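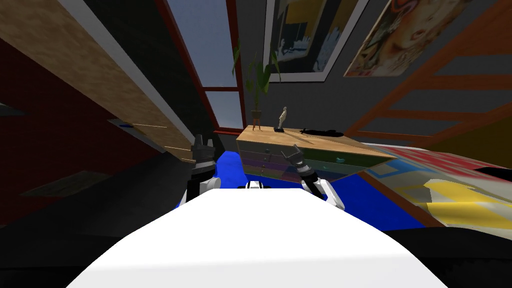

Teaching a Robot to Tidy a Bedroom by Remote Control
Final report, Robot Learning Project, Verstead

Summary

We set out to teach a simulated two-armed robot a pair of household tasks by driving it ourselves and recording what we did. The tasks were picking up a bottle and opening a dresser drawer. Both are things that any of us can do at home while holding a phone. Doing them through a pair of hand controllers took most of the fall, and the robot, which learned everything it knows from us, also learned several things we would have preferred to keep in the family.

We recorded 175 demonstrations, threw out a good many, and trained one policy per task on what was left. The bottle policy is decent. The drawer policy has opened a drawer, and we have the log to prove it. Most of this report is about the demonstrations, as that is where most of the trouble was.

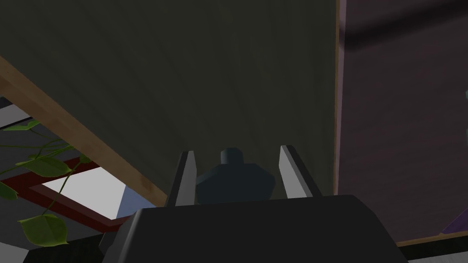
Réka Vass, Anjana Ekanayake and Levente Magyar
Project advisor: Attila Szénási
December

1. What we wanted to do

The original proposal had the robot tidying the whole bedroom. Attila read it, said it was very ambitious, and asked which single object we would like to start with. We picked the bottle. The drawer was added later, during a week when the bottle was going well and we were feeling good about ourselves.

We worked entirely in simulation, in a furnished bedroom that comes with the Zostevgate scene pack. The advantage of simulation is that nothing breaks. The disadvantage is that you stop being careful, and being careful turns out to be part of the skill you are trying to record. Levente drove the arm into the dresser so many times in the first week that we had to write a rule about it (section 4).

2. Setup

The operator holds one controller in each hand. Moving a controller moves the matching gripper, and the trigger closes the fingers. Holding the side button freezes the arm so you can bring your own hand back to somewhere comfortable before carrying on. We called this "rowing," because once you do it for half an hour that is what it feels like.

The link between the controllers and the simulator is Dedik 3, which Anjana had used on an earlier course. It scales the motion down by default, so a large sweep of the hand becomes a modest one of the gripper. We turned the scaling off on the first day to save time and turned it back on before lunch.

For every time step we stored the joint positions, the gripper openings, the operator's commands and the camera images. There is a view from the head, looking out over the robot's own body, and a close view at the gripper. The close view is the one you want for the last bit of a grasp. The head view is the one that tells you what your elbow is doing, and we learned to look at it only after the elbow had already done something.

3. The bottle

A demonstration starts with the arms raised and ends when the bottle has been lifted clear and held. Between those two points there are three parts: getting there, lining up, and closing. Getting there is easy. Closing is one press of a trigger. Lining up is where the time goes.

The trouble is depth. On a flat screen the gripper view shows quite clearly whether the bottle is between the fingers from left to right, and says very little about whether it is far enough in. All three of us closed early. The fingers would come together on the very edge of the bottle and it would slip out sideways, with no hurry at all. After that we closed late, pushing the palm forward until it nudged the bottle away, and then followed it.

What helped in the end was agreeing on a way of doing it. Before this, Réka approached slowly in a straight line, Anjana came in from above and swung down, and Levente did whatever he did. Played back side by side, our recordings looked like three different robots with three different jobs. The first policy, trained on everything, tried to average us. It would approach in Réka's line, begin Anjana's swing halfway through, and stop just short of the bottle, where it trembled.

The agreed method was as follows:

Open the fingers fully before moving.
Stop short of the bottle and line up from left to right.
Move straight in, slowly, without steering.
Count one beat, then close.
Lift only after the fingers have stopped moving.

The beat before closing was Réka's idea and we resisted it, on the grounds that it was wasted time. It gave the policy a clear moment to copy. It also copied our rowing pauses, though, and would now and then freeze in midair as if resting an arm it did not have. We cut the pauses out of the recordings with a script that drops any stretch where the side button is held. We should have written it in the first week. It is eleven lines long.

4. The drawer

A drawer does not slip away from you, and we took this to mean it would be easier. But the bottle forgives a bad angle and the drawer does not. The knobs are small, the fingers have to go around one cleanly, and then the whole arm has to travel straight back while keeping hold. A human wrist adjusts for this without telling anyone. Ours did too, and the controllers faithfully passed along every adjustment, at which point the gripper twisted off the knob.

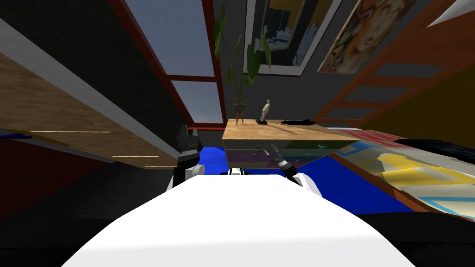

Figure 2. Drawer task: both arms up, right gripper in front of the lower part of the dresser.

The lower drawers were harder than the upper ones. The forearm comes down at an angle that hides the knob from the head view, so the operator works from the gripper view and from memory. We tried having a second person call out directions. This works with some pairs of people. Levente and Anjana were asked by the group at the next desk to go back to doing it separately.

The rule about hitting the dresser was written at this stage. Any demonstration in which the arm touched the furniture anywhere other than the knob was to be deleted, whatever happened afterward. It was an expensive rule. Our longest surviving drawer recording is 1,393 steps, nearly all of them Réka inching toward a knob with her tongue between her teeth, and it survived only because she never touched anything. We kept it out of the training set in the end. It was teaching the policy to be afraid of the dresser.

We also tried the other way of showing a robot a task, which is to take the arm and move it by hand. In simulation this means dragging the gripper with a mouse. The paths it gave were lovely and smooth and had nothing to do with what the controllers could produce, and the policy trained on the mix was worse than either. If we had a real arm to hold, we think the drawer would suit hand guiding better than remote control. We would like to test this and have put it in the section on future work, where such things go.

5. An outside operator

All of the above was done by people who had been at it for weeks. To find out how much of our skill was really habit, we asked Andor Farkas from the Tuhumury lab to sit down with the written method and no coaching. He practiced for over 30 minutes and then recorded a set of bottle demonstrations.

His were better than our early ones and, to Levente's regret, tidier than some of our late ones. He also followed the method to the letter, including counting the beat out loud. His drawer attempts were as bad as everyone's, which cheered us up.

6. What the policies do

The bottle policy lines up well and closes in the right place most of the time when the bottle starts near where it started in our recordings. Move it further away and the gripper goes to where the bottle used to be and picks up some air, with great confidence and a one-beat pause.

The drawer policy reaches the knob often. It holds on to it less often. Successful pulls are rare enough that we do not think a percentage would mean much. When it fails it generally twists off, in exactly the way we did.

7. Future work and things we would change

Agree on the method before recording anything. Cut idle stretches at the moment of recording. Vary the start position of the bottle from the first session, even though it makes the early sessions miserable. Hand guiding for the drawer, on a real arm, if Attila can be talked into lending us one.

The recordings, the trimming script and the written method are in the project folder. The folder called "levente_old" can be ignored.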